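Verniz ou selante em spray por cima de papel impresso?

sabinapaul escreveu:
Oi gente! Estou forrando umas caixas de MDF com papel de scrap (presente pra sobrinhada, entrego em outubro) e travei na hora de proteger. Passei goma laca numa de teste e o papel enrugou todo, quase chorei. Alguém já usou o selante fosco da Dimell? Ou vou de verniz à base d'água mesmo?

talha_ch escreveu:
Sabina, goma laca direto no papel é loteria, depende muito da gramatura. Eu uso spray faz tempo: três demãos bem fininhas, 20 minutos entre uma e outra, e lixa 400 só no finalzinho, de leve. O da Hapeta me serve bem e custa 19 reais aqui perto.

odetti_artes escreveu:
Discordo do spray, viu? Cheira forte, acaba rápido e em dia úmido fica esbranquiçado. Verniz à base d'água com rolinho de espuma, camada fina, e o papel nem sente. O segredo é esperar a cola secar de um dia pro outro (já perdi caixa linda por pressa).
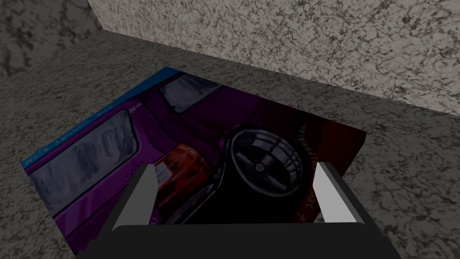

Tampa com foto de carro roxo

talha_ch escreveu:
Odetti, rolinho em impressão de jato de tinta? Borra tudo! Só se for laser. Sabina, o seu papel é comprado pronto ou você imprime em casa?

sabinapaul escreveu:
Metade metade, rs. Os florais são comprados, mas os dos meninos eu imprimo em casa, jato de tinta. Ai meu Deus, agora fiquei com medo do rolinho.

odetti_artes escreveu:
Tá, jato de tinta muda a conversa, nisso o Talha tem razão. Dá uma névoa de spray primeiro e depois entra com o verniz. Mas nos florais continuo no rolinho e não abro mão!

hivmont escreveu:
O fosco da Dimell eu comprei por 39 e achei caro pro que rende. E ele escurece um pouquinho os tons claros, testa num retalho antes.

sabinapaul escreveu:
Anotado! Vou testar os dois num retalho hoje de noite e volto pra contar. Alguém sabe se dá pra salvar a enrugada ou arranco o papel e começo de novo?

talha_ch escreveu:
Arranca. Pano úmido, paciência e espátula de plástico.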